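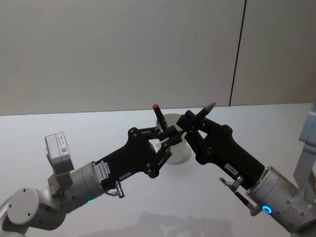

# Two-Arm Cell, Pre-Run and Handling Check

Site: Cillberg, bench 3
Inspector: Jayson Umali
Date: November 29, 2022
Task on the bench: pen and marker handling, paper cup

## A. Before power

- [x] E-stop within reach of the operator's chair, tested on both arms
- [x] Tabletop wiped and clear of tools
- [x] Base bolts checked against the torque marks
- [ ] Gripper cables secured. *Left cable tie is worn. Replace before the next shift.*

## B. Status and limits

- [x] Left arm light green, right arm light blue. *The Prindden sheet on the door still shows the old color key. Print the new one.*
- [x] Speed cap in the shared zone set to 100 mm/s
- [x] Collision stop tested with the foam block, each arm separately
- [ ] Run counter logged. *Reads 3,423. Last entry in the book is from September, so someone skipped a few.*

## C. Close work between grippers

- [x] Only one arm moves when the fingers are within a hand's width of each other
- [x] Pens and markers held upright, tips away from the operator's side
- [x] Marker cap on before the run starts
- [ ] Finger pads inspected. *Cekton pads on the right gripper are due. Ó Gríofa has the spares.*

Comment on C: the grippers come very close during this task. I would like the hold point written into the program — right now it depends on the operator pressing pause.

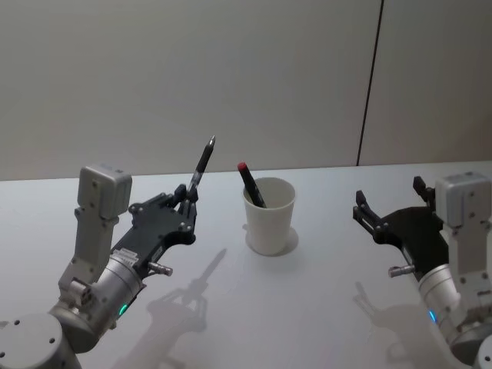

The same goes for the cup. Paper is fine for this work, but it is light, and an open finger at rim height can knock it over. Park the idle gripper open and clear of the rim before the other arm goes in.

## D. Result

Passed with three open items (A4, B4, C4). Floor tape to be moved out to 700 mm from the table edge at the same visit.

Signed: J. Umali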